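The Long Second Life of the Toy Box
By Mathis Barbier

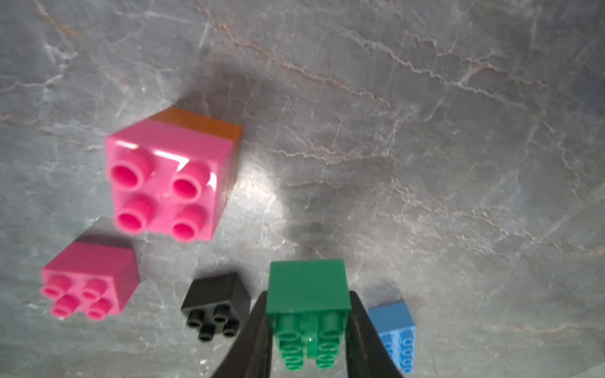
Pink building blocks on a grey marble-patterned surface.

My mother never threw away a toy in her life, and I have come to think she was cleverer than the rest of us. When she moved to a smaller house last spring there were boxes under the stairs that had not been opened since my brother left school, and we sat on the floor with a pot of tea and went through the lot of them. It took us most of the day, and we had only meant to clear a path to the gas meter.

I mention this because it was how I found my way to Zolmont, a small town with one good bakery, a bridge that floods, and a toy library that has been lending things out for longer than many of its borrowers' parents have been alive. My mother wanted the boxes to go somewhere they would be used. A neighbour had a leaflet. So on a wet Saturday we loaded the car up to the windows and off we went.

The library lives in what used to be a shoe shop, and you can still see the sloping mirrors near the floor where people once looked at their feet. Small children love these mirrors more than anything on the shelves. Špela Lazarević, who has run the place since her own two were in nappies, told me she had once planned to take them out and paint the wall, and was met with such wailing from a pair of twins that she put the screwdriver back in the drawer.

There are 1229 toys in the catalogue, which is kept on cards in a long metal drawer, each with the name of the toy, the number of pieces and a column for what has gone missing. I could have read those cards all afternoon. "Farm, one sheep short, goat will do." "Train runs backwards only." Somebody had written on the card for a tea set, in very neat blue ink, that the sugar bowl was now at the bottom of a pond and the family was sorry.

A family pays a little each season and may take 4 toys home at a time, for three weeks. That was the rule when the doors first opened and I gather it has been argued over ever since, mostly by grandparents, who feel that three weeks is no time at all when you only have the children at weekends. Rok Tomić has two granddaughters and a very large borrowed garage on permanent renewal. He says he will give it back when they are at university.

What surprised me was how little the favourites have changed. Špela keeps a shelf of newer things by the door, some of them with lights and songs, and they go out quickly and come back quickly too. The toys that are renewed and renewed again are the ones I remember from our own floor at home: bricks, balls, animals, a cash register, dolls' clothes with proper buttons. A wooden crane (rather ugly, if I may say so) has a waiting list.

Mending is done on Thursday evenings in the back room, where Zlatko Gashi used to repair clocks for a living and now mostly repairs wheels. He has a biscuit tin of odd axles that I would have given a great deal for when I was eight. He showed me how he warms an old doll's arm in a bowl of water until it is soft enough to go back in its socket, and then he let me try, and I got it in the wrong way round. It was pointed out to me kindly. The doll now waves behind her back.

Of course it is not all tea and biscuits. The rent has gone up, the roof over the window drips, and a library like this one needs people who can be there on a weekday morning, when most of us are at work. They raised 200 in an afternoon with a cake stall in August, and it went on a boiler part the same week. Even so there is talk of opening a second room upstairs for bigger things, slides and ride-on tractors and so on, if the stairs can be made wide enough.

We left my mother's boxes on the counter, all but one. She had changed her mind about the jigsaw of the harbour, and she held it on her lap the whole way home with both hands on the lid, telling me which pieces of sky were missing.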